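Clamar 社区互助 > 居家与办公 > 家具养护

会议室浅色木桌面的日常养护与水痕处理,请教规范做法

Zoriana Ivanyshyn
提问于上午

各位好。本人在一家小型机构负责行政后勤工作,现就木质桌面的养护事宜向各位请教。

我单位于去年十一月更换了会议室及茶歇区的一批桌子,共14张,均为浅色木质桌面。供货方为 Mulano,交货时仅附有一页简要的使用说明,内容限于“避免潮湿、避免暴晒、定期养护”,对养护周期、所用产品及操作步骤均未作说明。我曾致电询问表面处理的类型,对方答复需查询批次后再行告知,至今尚未收到书面回复。

目前存在的问题主要如下。

其一,靠窗的几张桌子与靠里侧的桌子相比,颜色略有差异,前者稍偏黄。不清楚这属于正常变化,还是养护不当所致。

其二,茶歇区的桌面上陆续出现浅白色的圆形印迹,用干布擦拭无效,用湿布擦拭后似乎有所减轻,待干燥后又恢复原状。

其三,保洁人员此前使用的是 Metwally 牌通用清洁剂,按瓶身说明稀释后擦拭。使用一段时间后,有同事反映桌面手感发涩。我已要求暂停使用,但不确定是否需要做进一步的处理。

其四,个别桌面上有深色的细线,不知是木材自身的纹理,还是开裂的前兆。桌面近观情况如下:
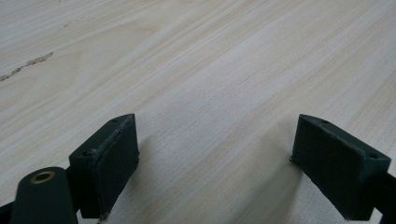

Nazar Stelmakh
回复:先不要急于判断开裂与否。在没有弄清表面是油饰还是漆饰之前,任何打磨、上蜡、上油的操作都应暂缓,否则后续补救的费用会高于桌面本身的养护费用。请先做一次滴水测试,再把结果补充到帖子里。

Zoriana Ivanyshyn
补充说明:感谢提醒。已按建议在一张桌子的背面及正面边角处各滴少量清水,静置十分钟。正面的水珠基本保持原状,擦干后无明显痕迹;背面的水渗入较快,木色变深,干后恢复。据此推断正面应有封闭性涂层,背面则未作处理或处理较薄。不知这一判断是否成立。

另补充使用环境:会议室冬季供暖,夏季开空调,未配备加湿设备。茶歇区每日提供热茶与咖啡,没有统一配发杯垫。单位希望采用成本较低、保洁人员可以独立完成的办法,如确需专业人员上门,也请说明理由,以便提交申请。

Pylyp Vakulenko
已采纳

您的推断大体成立。正面水珠不渗、背面渗入较快,一般说明正面为漆饰或硬蜡油类封闭涂层。两者在日常养护上差别不大,在修复方法上则有区别,建议继续向供货方索取书面说明,并要求注明涂层类型及适用的养护产品。以下按您提出的顺序逐项答复。

关于颜色差异。浅色木材受光照后颜色发生变化属于普遍现象,多数树种趋于变黄或变深,涂层本身也可能随时间泛黄。靠窗与靠里的桌子受光量不同,色差由此产生。此类变化无法通过清洁消除,可行的办法是每隔一段时间轮换桌子的位置,并在日照较强的时段放下窗帘。桌面上如长期摆放文件架、桌垫、盆栽等物品,应定期移动,以免形成边界清晰的色块。

关于白色圆形印迹。此类印迹通常是水汽进入涂层表层所致,多由热杯底或杯壁凝水引起。印迹呈白色,表明水汽大多停留在涂层之中,尚未到达木材;若呈深色或黑色,则表明水分可能已渗入木质,处理难度明显增加。您所述湿布擦拭后减轻、干后复现的情形,与前一种相符。

处理白色印迹时,建议先从最温和的方法开始。第一步,保持室内通风干燥,将桌面空置数日,部分较新的印迹会自行减退。第二步,如无改善,在印迹处覆盖一块干净的棉布,以电吹风低温挡隔布吹拂,每次时间不宜过长,吹后用手背试温,感觉烫手应立即停止。第三步,仍无改善的,可使用家具专用的去印膏,先在不显眼处试用,确认无失光后再处理正面。网络上流传的牙膏、食盐、蛋黄酱等方法不建议在公用家具上采用,牙膏与食盐含有磨料,可能造成局部光泽不一,后果较原印迹更为显眼。

关于手感发涩。通用清洁剂擦拭后若未用清水过净,表面活性剂会残留于涂层之上,积灰后即有发涩、发黏之感。处理办法较为简单:以拧干的微湿软布擦拭一遍,换水再擦一遍,随即用干布顺木纹方向擦干。通常重复两次即可恢复。日后的日常清洁使用清水即可,遇有油污,可在水中加入极少量中性洗涤剂,擦后务必过水。含酒精、氨水或漂白成分的产品不宜使用。

关于深色细线。木材的矿物线、小节疤、树脂线等均可呈现为不规则的深色细线,属于天然特征,不影响使用。与裂缝的区分方法是用指甲横向轻轻划过:没有阻滞感的,多为纹理;指甲能够卡入的,应视为表面开裂。仅凭照片不宜下结论,请现场检查。建议以铅笔在纸上记下位置与长度,供暖季开始前与结束后各核对一次,长度没有变化的可不作处理。

日常使用中,杯具的管理比清洁更为重要。即便杯中没有饮品,刚刚洗过的玻璃杯底部仍可能带水,直接放置于桌面同样会留下印迹。杯具上桌之前应擦干杯底,使用过程中应配备杯垫,杯垫宜选软木或毛毡底,不宜选用橡胶底,后者与部分涂层长期接触可能发生粘连或变色。
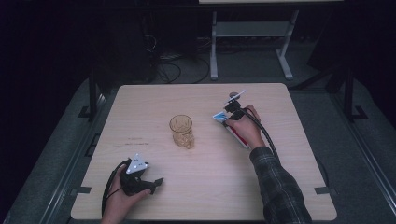
阅读时长:4分钟

环境湿度方面,供暖季空气干燥,木材失水收缩,拼缝处容易出现细小缝隙;雨季又会吸湿膨胀。桌子不应紧靠暖气片或正对空调出风口。条件允许的,可在会议室放置一台湿度计,发现长期过干时再考虑加湿,加湿器的出雾口不得朝向桌面。

至于是否需要专业人员上门,建议以下列情形为准:桌面出现可触及的裂缝;印迹呈黑色;涂层起皮或成片脱落;桌面翘曲导致放置不稳。出现其中任何一种,即不宜由保洁人员自行处理。在质保期内的,应先书面通知供货方并保留照片,不要先行修补,以免影响责任认定。

最后提供一份可以张贴在茶水间的简要说明,供参考:

一、热饮及冷饮一律使用杯垫。
二、桌面有水,请随手以干布擦干。
三、不得在桌面上直接放置电水壶、餐盒等高温物品。
四、书写单页文件时请垫写字板。
五、发现印迹、裂缝,请告知行政后勤,勿自行擦磨。

此答复对您有帮助吗? 122人认为有帮助

Jamie Sedgwick

用 Inov 的木蜡擦一遍就可以,我们单位一直这样做,约200元一罐,能用很久。桌面会亮很多,白印也看不太出来了。

Pylyp Vakulenko
回复 Jamie Sedgwick:请注意,提问人的桌面已有封闭涂层,木蜡难以渗入,多余部分会浮在表面,容易沾灰并留下指印。白印“看不太出来”属于遮盖,水汽仍在涂层之内。若日后需要重新上漆,蜡层还须先行清除。该类产品适用于未封闭或油饰的木面,使用之前请核对其说明书。

Jamie Sedgwick
回复:我们的桌子确实是上油的,没有注意到这个区别。

Demyd Chornovol

前面的答复已较为完整,仅就管理方面补充几点。

第一,建议为每张桌子编号,编号贴于桌底,报修和轮换位置时以编号为准。我单位此前没有编号,报修单上只写“会议室左边那张”,桌子挪动以后便无从查对。

第二,养护要求应写入保洁服务合同的附件,注明禁用产品的类别。口头交代在人员更换之后往往失效,我们曾因此在同一个季度内两次出现清洁剂残留的问题。

第三,杯垫宜统一采购并多备一些。散放于桌上的杯垫损耗较快,设一个固定的收纳盒,放在取杯处旁边,取用率会明显提高。

第四,关于打磨翻新。如为实木,一般可以多次打磨;如为贴面,表层很薄,打磨一次即有磨穿的风险。请在申请费用之前向供货方确认板材结构,这一项与涂层类型同等重要。观察桌板侧边有时可以辅助判断,但封边处理较好的产品从侧面不易看出,仍应以书面资料为准。

Zoriana Ivanyshyn
感谢各位的答复。已安排用清水过洗两遍,发涩的情况基本消除。深色细线经指甲检查没有阻滞感,已记录位置,供暖结束后再行核对。白色印迹正在按第一步处理,桌面暂时空置,如无改善再试第二步。编号与合同附件两项将列入下月的工作安排。供货方关于涂层与板材的书面说明尚在催要,收到后在本帖更新。

本帖浏览 1102 次

相关讨论
油饰桌面与漆饰桌面的区分方法
茶水间台面积水问题的处理
办公家具质保期内报修应保留哪些材料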